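Journée portes ouvertes, vendredi 7 septembre : liste de contrôle sécurité, avec mes commentaires

Bâtiment Osier, rez-de-chaussée. Remplie au fil de la matinée, recopiée le soir même, donc pardon pour les phrases qui partent dans tous les sens. J'ai gardé les rubriques de la fiche de Drornton (c'est celle qu'on utilise depuis l'an dernier) et j'ai ajouté mes remarques sous chaque point. OK veut dire OK, « à revoir » veut dire que je repasserai embêter tout le monde avant la prochaine.

1. ACCUEIL ET CIRCULATION

1.1 Registre des visiteurs à l'entrée : OK
119 inscrits sur la liste, le registre était bien sur la table et il y avait même un stylo qui marchait ! La colonne « heure de sortie » est restée vide pour la moitié des gens. Je le note à chaque fois, je le renote.

1.2 Issues de secours dégagées : à revoir
Celle du fond, côté salle Tully, avait deux cartons de brochures posés devant. Je les ai poussés moi-même dans le placard. Il faut leur trouver une place fixe, parce que le placard, on ne l'ouvre pas devant le public, croyez-moi.

1.3 Sens de visite fléché : OK
Les flèches au sol tiennent bien. Une seule qui se décollait au virage vers l'escalier, remplacée avec du ruban en attendant mieux.

1.4 Accès fauteuil roulant : OK avec réserve
La rampe est en place, la porte automatique fonctionne, mais elle se referme vite. Réglage demandé à l'entretien.

2. ÉLECTRICITÉ

2.1 Rallonges et multiprises : OK
Pas de multiprise branchée sur une autre multiprise, j'ai fait tout le tour à quatre pattes. Petit progrès depuis le printemps, bravo à l'équipe.

2.2 Passe-câbles sur les traversées : à revoir
Il en manque un devant le stand Fernholm, là où les gens s'arrêtent pour regarder la vidéo. Quelqu'un avait mis un tapis par-dessus le câble. Un tapis sur un câble, c'est deux façons de trébucher au lieu d'une. J'ai fait rentrer le tapis et déplacer la prise.

2.3 Test des disjoncteurs différentiels : OK
Fait avant l'ouverture, bouton test enfoncé sur chaque tableau. Rien à signaler.

3. DÉMONSTRATION DU BRAS, COIN CUISINE

Là je m'étends un peu, c'est le point qui attire du monde et c'est aussi celui qui m'occupe le plus. Tout ce qui suit a été regardé avant l'arrivée du premier groupe.

3.1 Fixation de la base : OK
Vérifiée à la main, j'ai tiré dans les deux sens, ça ne bouge pas. À refaire après la pause déjeuner, et c'est à noter sur la fiche, pas seulement dans sa tête (je parle pour moi).

3.2 Arrêt d'urgence : OK
Testé 2 fois, une fois à l'arrêt et une fois en mouvement lent. L'opérateur doit l'avoir à portée de main pendant toute la démo, même quand il répond aux questions. Surtout quand il répond aux questions, en fait, puisque c'est là qu'il se retourne vers le public.

3.3 Vitesse : OK
Plafonnée à 260 millimètres par seconde pour la journée. On m'a demandé si on pouvait monter un peu « pour que ce soit plus spectaculaire ». Non. Un bras qui va chercher tranquillement dans un lave-vaisselle, moi je trouve déjà ça spectaculaire !

3.4 Distance du public : à revoir
Le ruban au sol est bien posé, mais les enfants s'avancent et les parents suivent. Je voudrais une vraie barrière basse pour la prochaine fois. On en a dans la réserve de Tully, elles sont lourdes, tant pis.

3.5 Taille des groupes : OK
Une personne de chez nous par groupe, et une deuxième dès qu'il y a des scolaires.

3.6 Vaisselle et objets du plan de travail : OK avec réserve
Du verre à côté d'un bras qui bouge, ça se discute. On en a discuté, d'ailleurs, assez longtemps. Ma position n'a pas changé : la cafetière à piston et les pichets restent contre le mur, et le programme de la démo ne passe pas par là.
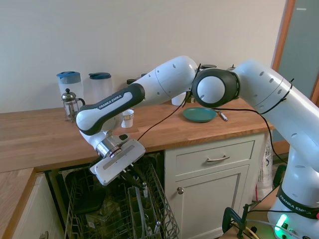

Pour les couverts, même logique, on s'en tient à ceux qui ne coupent pas et qui ne piquent pas trop. J'ai demandé qu'on ajoute une ligne « contenu du panier » à la fiche, à cocher avant chaque passage.

3.7 Câbles du bras : à surveiller
Le câble noir fait une boucle au-dessus du plan de travail et passe près de l'assiette verte. Les colliers tiennent, je les ai contrôlés un par un. Je préférerais quand même que l'assiette soit posée ailleurs, ça ne coûte rien.

3.8 Lave-vaisselle ouvert : OK
Le panier sorti dépasse à hauteur de tibia. On le referme entre deux groupes, consigne passée oralement. À écrire.

4. PREMIERS SECOURS ET INCENDIE

4.1 Trousse : à revoir
Complète, sauf les compresses. Commande passée.

4.2 Extincteurs : OK
5 appareils, tous accrochés, plombés, accessibles. Celui du couloir Osier a une étiquette de contrôle à peine lisible, à faire refaire.

4.3 Point de rassemblement : OK
Le panneau est visible depuis le parking. Trois visiteurs m'ont demandé si c'était le départ de la visite guidée, il faudrait peut-être en mettre un plus grand.

5. RESTE À FAIRE AVANT LA PROCHAINE

Passe-câble devant Fernholm.
Barrières basses pour le coin cuisine.
Ligne « contenu du panier » sur la fiche.
Consigne écrite pour le lave-vaisselle.
Compresses.
Place fixe pour les brochures (pas le placard).

Fiche à renvoyer à Drornton avant fin septembre, copie dans le classeur bleu de l'accueil.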